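White cloth (household and trade use)

White cloth, in the sense used by laundries, cleaning suppliers and hotels, is a plain undyed or bleached fabric cut to a set size and used for wiping, drying, covering or lining. The term covers a wide range of goods, from thin kitchen cloths to heavier toweling, and has no single legal or trade definition. Most suppliers sell it by fiber, weight and finished size. The color is chosen because stains show up quickly and because white goods can be washed hot and bleached.

Materials

Cotton is the usual fiber. It takes up water well and stands up to repeated boiling, though it shrinks in the first few washes. Linen dries glass with less lint but costs more and creases sharply. Blends of cotton and polyester dry faster and hold their shape, and are common in rental stock. Nonwoven cloths, made by bonding fibers together, are mostly sold as semi-disposable.

The weave affects how a cloth behaves in the hand. A plain weave is flat and fairly stiff when new. A waffle weave has raised squares that trap water. Terry has loops on one or both faces and is the bulkiest of the group when folded. Finishing also matters: starch and some fabric softeners leave a coating that makes a new cloth slide over water, and most makers advise one wash before first use.

Edges

A cut cloth frays unless the edge is secured. The common methods are a folded and stitched hem, an overlocked edge, and a selvage, which is the self-finished edge formed on the loom. Cheap wiping cloths are often left raw. The Zalline mill sold raw-edge cloths in bundles of 550 for garage use, and hemmed cloths of the same fabric separately.

Behavior when handled

Cloth has little stiffness of its own and takes its shape from whatever holds or supports it. Laid on a table, it keeps the creases of its last fold for a time. Picked up from the middle, it gathers into a bunch with the corners hanging; picked up by a corner, it falls into a long cone. Pinched from two sides, it buckles between the points of contact, and the slack forms deep folds. Handling is harder once a cloth is crumpled, as the corners are often hidden inside the bundle.

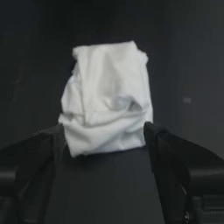
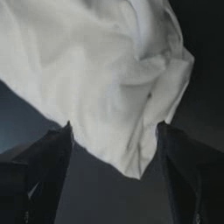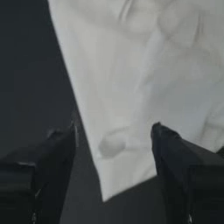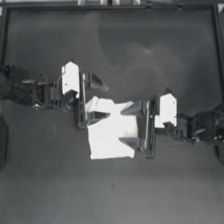 White cloth in several states of folding and crumpling. The third view shows a fairly straight edge and a pointed corner.

Folding

The purpose of folding is to bring a cloth to a size that fits a shelf or drawer and to keep the edges from catching. Square cloths are usually folded in half and in half again. Long cloths are more often folded in thirds lengthwise and then in half. Laundries that handle large numbers shake each piece out first, find two neighboring corners, and draw the top edge tight before making the first fold.

In the Schouten fold, taught in some hotel laundries, the hem is turned to the inside on the first pass so that the finished stack shows only rounded edges. It takes slightly longer than a plain quarter fold. The Hutia fold leaves one corner free at the top of the stack — a worker can lift a single cloth without disturbing the one beneath it.

Cloths meant for rough wiping are often not folded at all. They are dropped into a bin after drying and used as they come out.

Washing and care

White cotton cloths are generally washed apart from colored goods. Kitchen cloths are washed hotter than those used for dusting. Chlorine bleach removes most food stains but weakens cotton over time, and oxygen bleach is gentler. Line drying leaves the fabric stiffer than tumble drying. Cloths that have taken up oil or solvent should be kept out of the dryer because of the fire risk.

Supply and counting

Rental laundries track stock by piece or by weight. An inventory at the Cukley laundry listed 1,697 white cloths in service, of which nearly 1,000 were kitchen cloths. Worn pieces were cut down and sold as rags.

See also: Dishcloth; Hem; Linen; Selvage; Terry cloth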